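How do I get a thick stack of paper straight without a jogger?

Posted in Paper and Print, Sunday, May 20, 2018

I put together a club newsletter at home and have 3000 sheets to square up before stapling. I kneel on the floor with a smooth white board under me and knock the long edge down on it, but the middle sheets always stay proud.
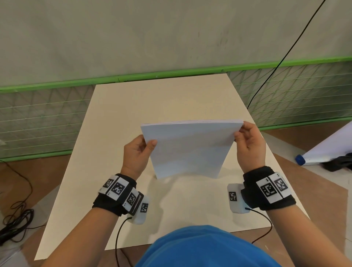

Iraklis Karras
Your stack is too thick. Split it and do a bit at a time. Hold it loosely by both sides, let the sheets drop onto the board, then turn it and do the short edge. Fan it first — sheets fresh from a copier cling together. Grip tightly only when you've finished, or the middle ones can't move.

Teuber
get a proper jogger, second hand ones come up

Bornis
I'd agree with fanning. I did 9 boxes of programmes last November and the paper behaved much better after a night out of the wrapper. Two more things. Push the stack into a corner if you have one, I use a box lid with two sides taped up. And do it on a table if your knees are like mine. Keep the finished piles under something flat until you staple.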